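Gripper comparison, cell 33: pre-run check, wrist camera on
Checked by: Baltasar Rivadeneira

Finger bolts seated: OK. Retorqued the left side on the Drusico.
Fingers open fully: OK
Camera view clear of fingers: OK, both tips in view
Cable clear of arm path: COMMENT. Toaster cord lies low on the left. Tape it down before run 142.

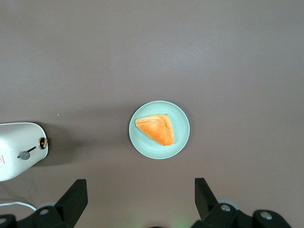
Wrist view, gripper open, bread on green plate, toaster at left.

Plate position: OK
E-stop tested: OK
Herkis gripper: not checked, spare pads still in Gronau. Raffaele De Luca to sign off.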